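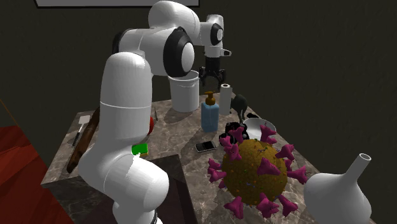
The trainees at Rambridge tend to ask for the same thing in their first week, according to the instructor who runs the teleoperation course there: a slower robot. They get one for a day, and then the setting goes back to normal.

"If you learn on the slow setting you make slow demonstrations," the instructor says. "The robot copies that. It copies the waiting too, and you end up with an arm that stops over every object for no reason."

Rambridge teaches people to show robots a task by driving them from a distance. Much of the practice is done in simulation, on cluttered tabletops like the one at the top of this page, where a sponge, a phone and a blue soap bottle share the marble with a large model of a coronavirus. The operator moves a hand controller, the arm follows, and the joint positions and gripper commands are saved as one demonstration.

The instructor came to the work from Peeters, a packaging firm, where arms were taught by hand. A worker took hold of the arm and pushed it through the motion while it recorded.

"By hand you feel the weight and you feel when you hit something. It's a good way to teach one fixed job. But your own arm is in the way of the camera, and by the afternoon your shoulder hurts. With a controller you sit down."

What you lose is touch. New operators close the gripper too early, or come down at an angle and knock over whatever is next to the thing they want. Tall items with a small base cause the most trouble. The course spends 2 full days on approach alone, before anybody is asked to lift and place.

For a first project, each group collects 900 demonstrations of a single pick-and-place task. The last group kept 94 percent of theirs. The rest were thrown out, mostly for long pauses.

"I don't throw out a run where the operator missed and then fixed it," the instructor says. "Those are useful. If the robot only ever sees clean grasps, it has no idea what to do after a bad one."

Trainees work in groups of 3 and change seats every half hour. The controllers are made by Konmont, and the software that records the runs is called Tamance. The instructor would like a better replay view in it, so that two attempts could be watched side by side.

Asked what makes a good operator, the instructor mentions a former crane driver and a person who had iced cakes for a living. Gamers pick up the controls quickly but like to rush the last inch.

The next course starts in June. Saturday sessions are already full.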